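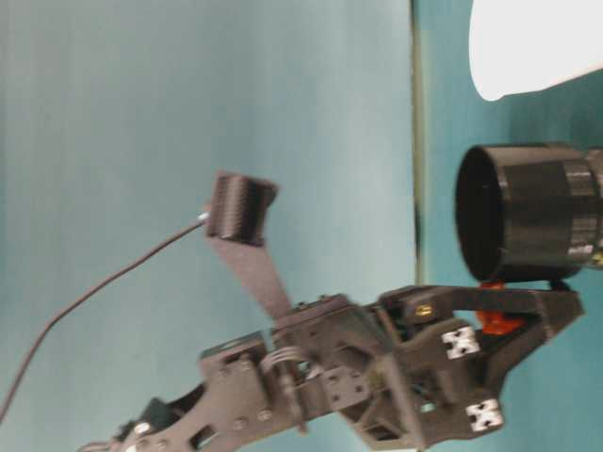
Figure 3. Gripper and black cup in the cup-handling task. The ribbed pad on the upper finger and the two printed markers on the side plates are visible.

4.2 Cup handling

Putting away cups is a small part of kitchen work, but it was the chore on which our arms did worst. We ran 686 trials with the printed gripper (Figure 3), of which 429 ended with the cup released inside the target area. Trials were stopped after 12 seconds without progress and counted as failures.

Most failures came at the approach. The controller often closed the finger too early and pushed the cup away, and dark cups were harder to locate than pale ones. Slip after a firm grasp was less common – the grooved pad held well on most cup walls. Neagu and Devadiga reviewed every failed trial separately and settled differences by discussion.

The Grallell controller, trained on the same data, recovered from a missed grasp more often than our baseline, though it was slower overall. Neither method coped with stacked cups. We tried five stacking layouts and left them out of the totals, as no layout gave a repeatable result. On this evidence we would not claim that the chore can be left to a machine without a person nearby to reset it.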